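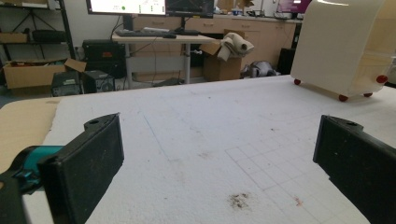 Lilian Urio wrote in to ask whether a soft white mat on a workbench is worth the trouble, seeing as hers was gray with dust inside a month and she was about ready to go back to bare wood.

Well, Lilian, we'd say yes, and we'd say it fondly, having lived with pale, fuzzy bench tops for a good long while now at the Abugri Workroom. They do get grubby, and they do pick up every mark going, but a part with a nice finish can be set down on one without a wince, and a dropped screw lands quietly and mostly stays where it fell (which is a blessing if you've ever spent an evening on your knees with a flashlight). Her letter got us collecting the other things people ask when they visit or write, so we've put them all on one page.

Why white? Wouldn't a dark mat hide the dirt?

It would, and that's the trouble with it! Small dark parts vanish on a dark surface, and so do pencil marks. On white you can see a washer from across the table, and you can see the dirt too, so you know when to clean. If you mostly handle pale plastic pieces, a mid-gray is kinder on the eyes, and we keep a gray piece rolled up under the long bench for those days.

Felt or foam?

Either will do the job. Felt wears better and lies flatter, and it doesn't dent if you leave something heavy on it over a weekend. Foam is more forgiving underneath curved shells and anything that sits on little wheels or feet, but it tears at the edges if you drag things over it. The fuzzy kinds of both catch lint, so keep a lint roller on a hook nearby and you'll be much happier.

What do you put underneath?

Cardboard, most often. A big flat sheet from a delivery box, tan side up, evens out the joints in the table and soaks up the odd spill before it finds the wood. We let it stick out a little on one side so it can be slid out and changed without undoing the whole arrangement. Some folks tape it. We don't, as the tape leaves a sticky line that then collects fluff until the end of time.

How big should I cut it?

Measure the top and then take a little off, so that the mat stops short of the edge you lean on. Our long bench is 104 inches end to end and 38 inches deep, and we bought the material off the roll at Loston and cut it at home with a long straightedge and a fresh blade. Let it lie flat overnight before you cut. It relaxes, and you'll be cross if you didn't wait.

Can I draw on it?

Please do. A soft pencil gives a faint line that's plenty for marking where a piece should sit, and it can be lightened with a white eraser, though it seldom goes away altogether on a fuzzy surface. Old lines don't bother us. If they bother you, flip the mat over. Pens and markers are another story, and they bleed something awful.

What's the use of a printed grid?

It's lovely for lining things up square and for judging a size at a glance. You can print one on paper and lay it down on just one part of the bench, leaving the rest plain. Check it against a real ruler before you trust it, because home printers like to shrink a page to fit. Rizwan Biswas wrote to tell us he'd set out an entire set of brackets on a grid that had printed small, and he has our sympathy.

How do I get stains out?

Let dirt dry first, then lift it with a stiff brush or the edge of a card, and vacuum what's left. Rubbing at a brown smudge while it's damp only pushes it down into the fibers. For reddish marks (rust, paint, somebody's lunch) dab with cool water and a drop of dish soap, and be patient. We've used the Nilix spot cleaner as well and got on with it fine, but try it on a corner first. Some stains stay, and we've made our peace with a few of them.

Does it matter if there's a computer desk close by?

Only a bit. Lint travels, so give the screens a wipe when you do the table, and keep drinks over on the desk side if you can bear to. We find it handy to have a monitor within sight of the bench so nobody has to carry a notebook back and forth with greasy fingers.

When should I replace it?

When it's gone thin where you work the most, or when brushing no longer lifts the dust. Save the good parts of the old one for drawer liners.

Do you sell offcuts?

Yes, from a bin by the door, and in December we usually have extra. If you'd like a piece put aside, write to us at Abugri Workroom, Box 1680, and tell us the size you're after.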